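Hirora will rent you a drawer problem

8 May 2026

Hirora, the Bultley firm that made its name leasing robot arms to people who had not quite decided to buy one, has started offering the furniture to go with them. The new service is called Travell, and for $395 a month it sends labs a rotating set of household tasks for their machines to fail at in private.

The opening set is drawers.
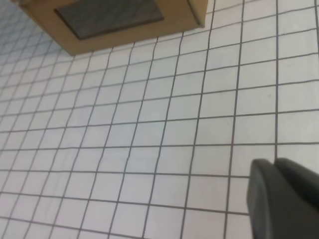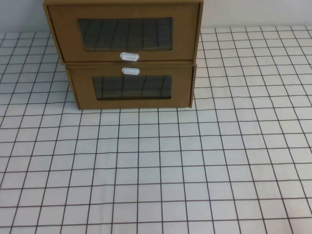 Customers get a gridded mat, a stock of flat-packed cardboard drawer boxes in more than one size, and a task sheet that runs to 56 variations on pulling a thing open and pushing it shut again. Subscribers stack the boxes however they like. The company suggests starting with one, in the tone of a ski school suggesting the smaller hill.

Cardboard has its critics. A box that light tends to slide off with the arm instead of opening, and Hirora's answer is a packet of adhesive dots, supplied free, and a line in the manual telling users to apply them "with judgment." Boxes that get crushed are replaced at no charge, up to eight a month. After that they cost extra, and the price list gives the impression that somebody has met the customers.

Rival supplier Karamanlidis sells a comparable kit outright, with sturdier drawers and a sturdier price. Hirora is betting that most groups would sooner pay monthly and send the wreckage back. It says 400 kits are ready to ship, and that recordings made with them stay with the customer unless the customer ticks a box on page two of the agreement. The box comes unticked, a courtesy worth noting.

A second set, covering jars and lids, is due in August. Laundry is listed on the website as "under discussion."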